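Workshop > Good Practice > Interviews
Last updated: 2020-12-11

The two-page rule

Kavitha Marar had her coat on when I got to Revow, and I thought I'd blown it. "No, no, I'm just cold," she said, and off we went to find coffee (terrible, from a machine, we both had seconds).

I wanted to talk about her gripper rules, the ones that people at Garnano and Pitar have been passing around since November. The first draft had 33 of them! Now the whole thing fits on two pages, and she's still crossing stuff out.

"If you can't remember it while you're walking up to the arm, it's too long," she told me. "I had a paragraph on glove color. Why did I have a paragraph on glove color?"

So what stayed in? Mostly the dull things, she says. Open the fingers all the way before anyone comes close. Look at the pivots and the screws before the first move. Write down who looked. Her log has almost 700 entries, and she reads them on Friday afternoons with her feet on a chair.

I asked which rule gets the most pushback. "Open and empty," she said right away. "You never park it holding something. People say, oh, it's a light part, I'll be back in a minute. Then they go to lunch."

Joni Koskela, who wrote the Kamath version, wants a stricter sign-off with a second person. Kavitha isn't sold - she thinks two names on a form can mean both people skipped the check. They're still arguing about it by email, very politely.

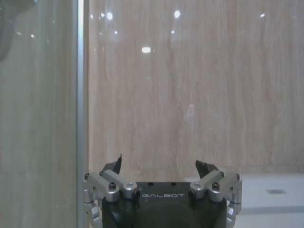
What she'd change next

"The words," she said. "I wrote 'ensure' nine times. Just say 'check'!"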